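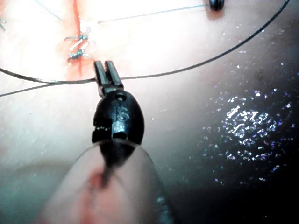

Interrupted closure in progress, two knots down on the incision line.

The case for tying every stitch

Most arguments about closing a straight incision are arguments about time. A running stitch is faster. It uses one length of thread, two knots, and fewer changes of grip. I have taught both methods on the Brellthorpe bench course for 11 years, and I still think beginners should tie every stitch separately until they are bored with it, and then for a while longer.

The technical reason is load. In a running closure, tension set at one bite travels to the next. A trainee who pulls too hard at the third bite puckers the second and loosens the fourth, and the finished line gives no clear record of where the error began. Interrupted stitches keep each error local. A loose one can be cut out and replaced without disturbing its neighbors.

Tail length is the other thing I would defend. Short tails look tidy, but a tail cut too short leaves nothing to hold the knot if the first throw slips. I ask for the same length on both sides, and I check it before I look at the spacing. Catrin Nicholas, who ran the course before me, checked spacing first. We disagreed about this every April.

Her position deserves a fair statement. She held that a well-spaced row with mediocre knots closes better than good knots placed at random, and her scoring sheet (the Prydderch sheet, still in use) gives spacing 17 points out of 41. Knots get 11. I would reverse those numbers. Spacing improves by itself once the hands stop hesitating. Knots do not. 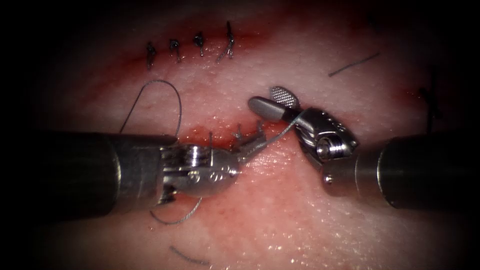

What a row shows

A row of stitches can be read from one end to the other. Even spacing means the bites were planned before the needle went in. Flat edges mean the tension was moderate. If the edges roll inward, the bites were too shallow or too close to the cut.

The loose strand also matters more than the course manual admits. Slack thread lying under an instrument is easy to forget while both tips are busy at the incision. I teach people to find the free end before each throw — a dull habit, and slow at first. It prevents more wasted thread than any change of needle.

I would accept a running stitch from anyone who can place a full interrupted row and say which knot is the weakest. Until then, cut the thread and tie again.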